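The Standard for Contact
A short story

The Wattanapong Institute for Machine Conduct occupied the upper floors of a former customs house in Flirkorville, and its rules were written in the same plain style as the notices that still hung in the stairwell. Daranee Tanasarn had drafted most of them. In March she was instructed to prepare the final text of the Standard for Contact, which would govern how a robot arm may touch an object that it has not been told to move.

The instruction came with a file of 400 comments from member firms. She read them in the order received. The firm of Mallano objected to the word "gentle" in Section 3 on the ground that it could not be measured. The firm of Bandberg objected to its removal. A third party asked that the Institute say what an object was.

Oranuch Yimyam, who held the office of Examiner, came to the reading room at the close of the afternoon and stood at the end of the table until she was noticed.

"The Director wishes to know whether the text will be ready," she said.

"The text is ready. Section 7 is not."

"Section 7 is part of the text."

Daranee turned the page toward her. Section 7 was titled Conduct Beside an Object. It had been through several drafts, and each had been returned with the same remark in the margin, written in the Director's small upright hand: By whose judgment?

"You attend the trials," Daranee said. "When the arm comes down next to a block and stops, what do you write?"

"I write whether the block was displaced."

"And if it was not displaced, but you held your breath?"

The Examiner considered the question with the care she gave to all questions put to her within the building. "There is no column for that," she said.

They went down together. The trial hall had been the weighing room, and the brass line of the old scale was still set in the stone by the door. By the rules of the house, no person could speak in the hall while the arm was in motion, and a person who entered was required to sign the book and write down the hour. Daranee signed. She had written that rule in her first year and had seldom been subject to it.

The board had been laid for the evening trial. She knew the layout from the diagrams, where every block was a letter in a circle. She had never given any thought to their colors. The Examiner took her place, raised one hand, and lowered it.

The arm descended. It did so without hurry, and Daranee found that she was leaning forward with her hands behind her back, as visitors do in a museum. She counted to 60 under her breath, which the rules did not forbid.

When the Examiner had closed the book, they returned upstairs by the narrow staircase. Neither spoke until the second landing.

"My mother sewed for a living," the Examiner said. "She could put a pin down beside another pin in the dark. She told me that the hand has to know the thing is there before it arrives."

"I cannot put that in a standard."

"No," the Examiner agreed. "But you could ask that it be told."

Daranee worked until the cleaners had gone. The text she sent to the Director in the morning read as follows, and it was adopted without amendment.

SECTION 7. CONDUCT BESIDE AN OBJECT

7.1 Before the arm moves, the position of every block on the board shall be made known to it, including those it has no business with.

7.2 The arm shall come down beside a block as though the block had been there first.

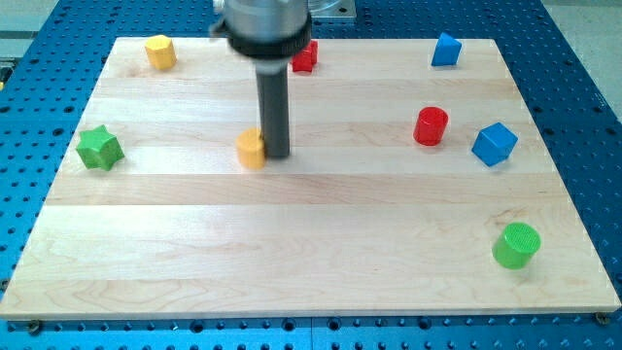 7.3 The Examiner shall record whether any block was displaced. A further column shall be provided, without a heading, in which the Examiner may write what she sees fit.

The comments from Mallano arrived within the week. They asked what the column was for. Daranee placed the letter in the file and numbered it, and in the space reserved for the reply of the Institute she wrote that the matter had been referred to the Examiner.

The Examiner's book for that season is kept in the reading room and may be consulted on request. The further column is blank on most pages. On the page for the first trial held under the new section there is a single entry, in pencil, giving the hour and the word "pins."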